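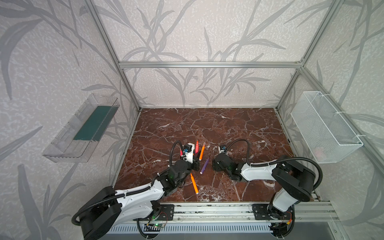
For many years I kept my markers in one drawer, all together, and every time I needed one I made a big noise looking for it. In January I decided to put them in order, and I began with the warm colors, which I use the most for my maps of walking paths. Lying on the dark marble pattern with its white veins, the orange ones are easy to find, but the maroon one almost disappears. I also like to see a purple next to the reds, it makes them look warmer.

My rule is now simple. I keep a marker only if it draws a clean line on the first try. From the drawer I tested 24, and 18 could stay. The rest were dry, or the tip was so soft that it made a line like a wet brush. One old brown I kept anyway – I bought it in my first week in this country, and it was the first thing I paid for without pointing with my finger.

My friend Tipene Mudgway told me to store them flat, so the ink does not go down to one end. I tried it with a shallow box and I think he is right, at least for the markers with two tips. For the others I do not see a difference yet.

On Friday I will finish the greens and blues. I still need a green for forest that is not too bright, so if you know a good one, please write me.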